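Larkitz Pet Forum > Feeding and Nutrition > Storage and Bowls

Thread: Decanting kibble. Am I doing this for the cat or for myself?

phromma_porch
Joined: January
I have reached the stage of life where I own more containers for cat food than for people food. The current setup is one clear rectangular box with a snap lid, one round canister with a knob on top, and a double bowl. Plus the original bag, which I keep in the hall closet out of guilt.

The plan was simple. Bag goes to canister, canister goes to bowl, box is for the dry food we're trialing. In practice I spend Saturday mornings at the table moving brown pellets between plastic things while Tusus screams at me from the floor. She has a bowl with food in it the entire time. She would like the food that is in transit.

Questions for the group:
Does decanting do anything for freshness or does it just look organized?
Double bowl, yes or no? I only ever fill one side.
How do you get the last of the crumbs out without a toothbrush?

gravyboat47
Looks organized. Next question.

Chaiwat_C
It does something if the lid seals, and very little if it doesn't. Those round ones with the little knob are cute but a lot of them just sit on top like a cookie jar. Turn it upside down over the sink with a handful of kibble in it. If you hear rain, that's your answer.

The snap lid box is the better of the two. Check for the soft gasket around the inside of the lid and wash under it, because that's where the grease goes to live.

phromma_porch
Did the sink test. It rained.

nuan_and_the_cats
Keep the bag! Everybody in this forum pours the food into a nice tub and throws out the bag, and then three weeks later the cat is sick and the vet wants the lot number and there's no lot number, there's only a nice tub. I put the whole bag inside the bin, rolled down with a clip. It isn't pretty. My kitchen isn't either.

gravyboat47
I cut the lot number off and tape it to the tub. Takes a second. You don't have to keep a greasy sack in your house like a relic.

nuan_and_the_cats
And when you top up the tub from a new bag on top of the old stuff, whose lot number is it then?

gravyboat47
I don't top up.

nuan_and_the_cats
Everyone tops up.

gravyboat47
I finish the tub, I wash the tub, I dry the tub, I fill the tub. I'm sorry that my life is in order, Nuanchan.

Chaiwat_C
She's right about most people, though. I topped up for years. The bottom layer of my old bin was basically geology.

phromma_porch
I feel seen by the geology comment and would like to move on to the bowl.

It's the figure eight kind, orange, two wells stuck together. Dry food on the left, and the right was going to be water. That lasted one day. She drags wet kibble across like she's making soup, and by evening the water side is a broth. So now the right side stays empty and I feel like I'm setting a place for someone who moved out.
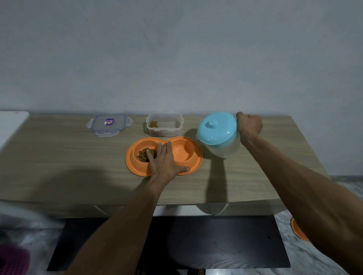 I also can't pour into it with any accuracy. The wells are small and the canister has a wide mouth, so whatever comes out comes out all at once, and then I'm leveling off the heap with my fingers like a baker. The measuring scoop is somewhere in the closet with the bag.

tabbytax
Separate the water. Other side of the room if you can manage it. Mine ignored her water completely until I moved it next to the couch, where it is now mostly used for wetting my socks.

Chaiwat_C
Agree on the water, disagree on tossing the bowl. Use the second well for the trial food. Put old in one side and new in the other and see which one she empties. You'll learn more in two days than from mixing it and guessing.

nuan_and_the_cats
Please don't do that if she has any kind of stomach. Mix it in slowly. A cat with two choices will eat all of the new one at once and return it to you on the rug.

tabbytax
Mine returns the old one on the rug too, to be fair.

gravyboat47
Get a kitchen scale. Put the bowl on it, zero it, pour. No scoop, no leveling, no fingers. Scoops are a lie anyway. Two people in one house will give you two different scoops, and the cat knows which one of you to wake up.

phromma_porch
The cat wakes up both of us, in shifts. But I like the scale idea. I have one from a sourdough phase.

Does anyone have an opinion on the crumbs? There's always a fine brown dust in the corners of the rectangular box that rinsing turns into paste.

Chaiwat_C
Dry paper towel first, THEN water. Never water first. Then hot water and dish soap, and leave it open overnight. If it still smells like the inside of a bag, leave it another night.

nuan_and_the_cats
And take the sticker off before it goes in the water or you'll be scraping paper off that lid until you retire.

kindier_kibbles
Has anybody here tried a metal bin? I switched to a lidded steel pail, the 4 gallon one, and I'm 100 percent happy with it. Heavy lid, doesn't hold the smell, no corners.

tabbytax
How loud is it?

kindier_kibbles
Oh, it's a gong. All three cats arrive before I have the lid off.

phromma_porch
I'm going to stay with plastic for now, thanks. She can already hear the canister from the roof of the garage.

Update: snap box is now the main box, with the lot number taped on the bottom. The round canister has been demoted to treats. The right side of the bowl is still empty. Tusus sat in front of it for ten minutes this morning, looking at the left side, which was full.

gravyboat47
Wrong side of the full side, probably. Turn the bowl around.

phromma_porch
I turned the bowl around and she ate. I don't want to talk about it.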